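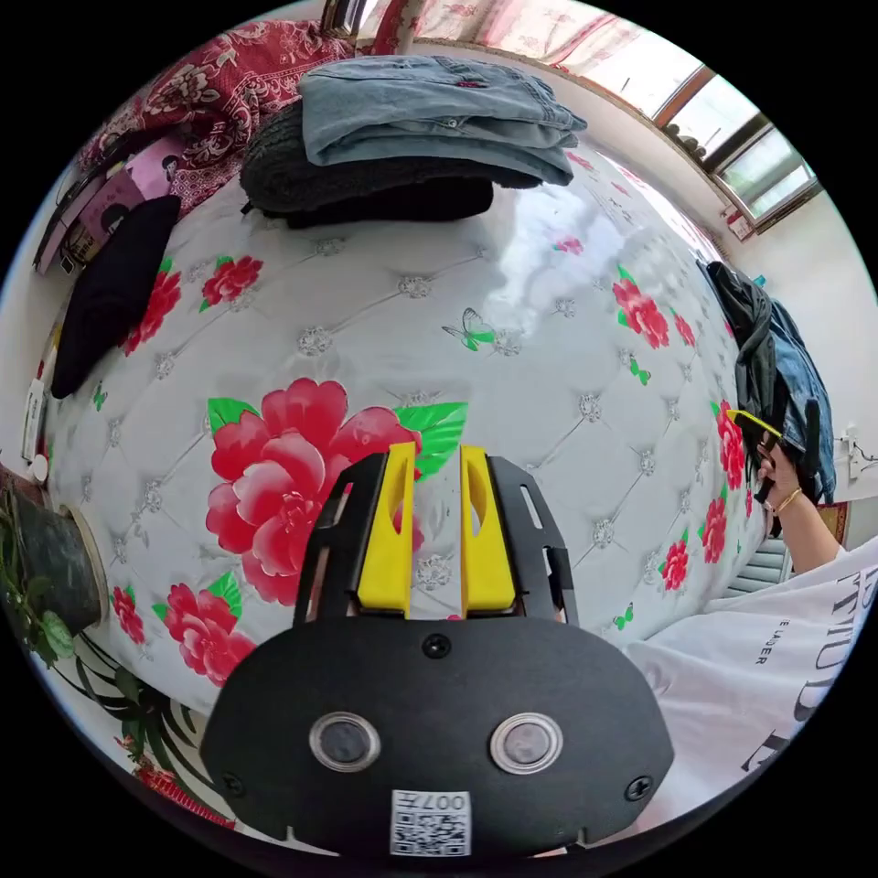
# Hand grippers, bedroom day – gallery

Photos and notes from the Oltum home sessions. Captions are short because I'm typing them on the train, will tidy up later (probably wont). Meinir Phillips ran the schedule, Ynyr Yorath did the remote control half. Questions about the grippers go to Meinir, questions about the arm go to Ynyr, questions about the spelling go to me.

The top picture is gripper 007 over the bed. Yellow fingers pointed at the big peony on the mattress cover, jeans folded on the dark sweater at the far end. Second yellow-and-black piece up by the jackets, in the other hand.

Daylight from the window hits that cover hard. Big glare patch on the upper right. Ynyr wants to keep runs like this in the set – a model that only ever sees nice even light is no use in anybody's house. Meinir would rather draw the curtains. Not settled yet.

## What we were after

Clothes, mostly. Fold, unfold, hang up, take down. Each run starts with the fingers open and ends with the fingers open. 96 runs kept for the Dalesden batch, 29 thrown out. Most of the bad ones were mine, I kept starting before the beep.

Tasks on the sheet:

- jeans, fold in half and then in half again
- sweater, lay flat, sleeves in
- jacket, off the hook and onto the bed
- jacket, back on the hook (hard!)
- quilt, pull up to the pillow end

Shiny buttons and busy prints are good for tracking, by the way. Plain white sheets were a pain last September, the position kept drifting and we had to redo a whole evening. Flowers, diamonds, butterflies – bring them on.

## By hand or by remote

Same tasks get done both ways. By hand you hold the grippers and just do the job, slower than normal, elbows out. By remote you sit at the Catard desk and drive the arm with the two sticks. Hand runs take me roughly 40 seconds for a pair of jeans. Remote is a lot longer and I need a cup of tea after.

Ynyr is much better at remote than I am. He goes in low, pinches the hem, waits, then lifts. I go in high and grab at it. Meinir says grabbing is fine so long as its the same grab every time, which mine isn't.

Denim is the easy one for both. It holds a fold and doesnt slide. Knitwear catches on the finger tips and comes along when you let go, so open wide and back straight out. Don't twist.

## Notes for the next lot

- Check the label before you start and write the number on the sheet. Two sheets came back blank, no idea which gripper.
- Wipe the round windows. Soft cloth only, no sprays.
- Both hands stay in it. If one is doing nothing, park it somewhere sensible and keep it still.
- Dropped it? Leave it a second, then pick it up properly. Dropped-and-recovered is a good run, we want those.
- Stop after 3 bad ones in a row and have a break.
- Finger screws get a turn at lunch. Finger tight, then a bit.

## Still to come

Jarman kitchen set is next – cups, drawers, tea towels. Ynyr has the remote runs on his laptop and will send stills when he's back at a proper connection. Meinir is sorting the file names so please dont rename anything in the shared folder till she says.

If you did a session and want your own runs, ask Meinir and give her the gripper number and the task. She can find them from that.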